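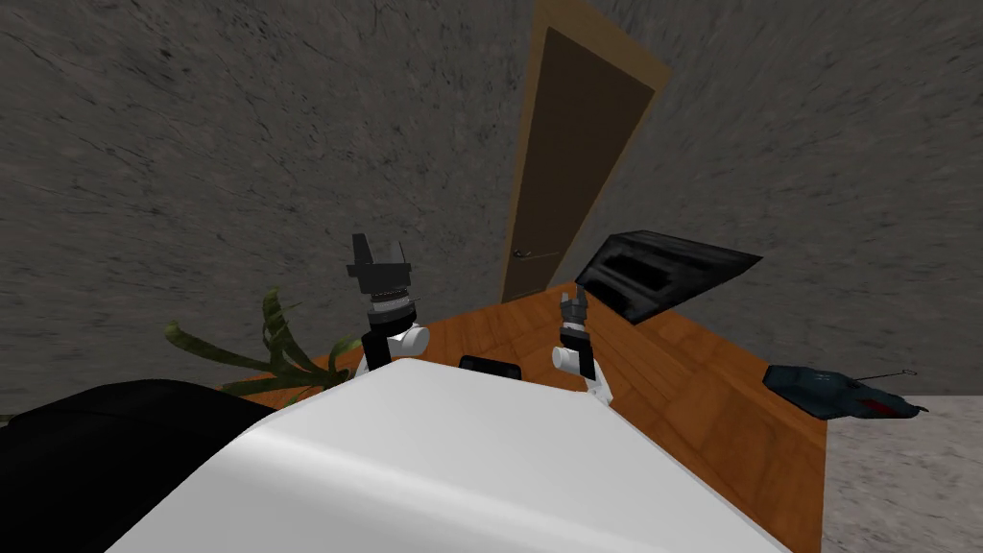 Wilby pudding

Wilby pudding is a steamed suet pudding made with dried plums, black treacle and a quantity of ginger that most recipes describe as "enough." It is named for the village of Wilby, where it is served each December and discussed for the remainder of the year.

Preparation

The batter is mixed by hand, packed into a buttered basin and steamed for 350 minutes. Shorter times are known, mainly in the neighboring village of Grurnlow, whose version is sold there as the original. Wilby cooks call it a sponge. The pudding is rested overnight and served in thin slices – second helpings are offered freely and seldom taken up.

History

The oldest known recipe, in a household book from Clurkier Farm, calls for 400 plums and gives no number of diners. A later hand has added "too many," without saying of which.

The largest Wilby pudding on record was cut on Saturday, December 25, 2021, and yielded 2662 slices. Parts of it were still being eaten at Easter.

Serving

Custard is traditional. Brandy butter is tolerated in Grurnlow.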